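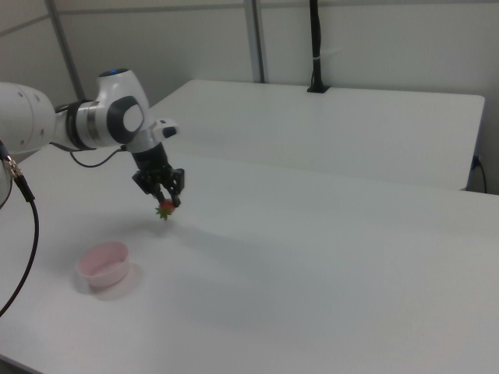

Most small companies that buy a robot arm budget for the arm. They get a quote, argue the price down a little, add shipping, and put that number in front of whoever signs. I did it that way myself at Prulline, a packing business for soft fruit, and I think it is the wrong way to plan.

The arm is the part you need to worry about least. It is a catalog item. It does what the data sheet says, and if you buy from Bistard or Jitaru or anyone else in that class, you will get much the same reach and payload for much the same money. A strawberry weighs next to nothing. Any of them can lift it.

The trouble starts at the fingers. A plain two-finger gripper is fine for a block or a box. A ripe berry has no flat sides, it has leaves at one end, and every one is a different shape. The question is how many you can pick up and put in a bowl without a mark on them, and no quote I have ever received answers it. You have to find out with your own fruit on your own table, and that takes hours somebody has to be paid for.

We ran 400 berries through our first test. I had set aside 2 days for it. It took most of a month, because we kept stopping to change the grip force, then the finger pads, then the height of the table. None of that was in the budget. I paid for it out of the money meant for training, and then we had a machine only one person knew how to run.

Here is what I would do now. Take the price of the arm and set aside at least the same amount again before you order anything. Spend it on grippers, mounts, cables, spare pads, and people's time. Buy more than one kind of gripper at the start. Storkenia quoted us $1,609 for a second set of fingers, and I turned it down as a luxury. We ordered it in December anyway and lost the weeks in between.

Budget for waste too. We threw out 300 berries in one week of adjustments, which is cheap in June and painful in winter.

Some owners will say this makes the purchase look too expensive to approve. Maybe it does. Then it was too expensive before, and the smaller number was hiding it. I would sooner have a plan turned down in a meeting than run out of money with the arm bolted to the table and the line still packed by hand.

Ask the seller for a loan unit first. Some will say no. Ask again before you sign.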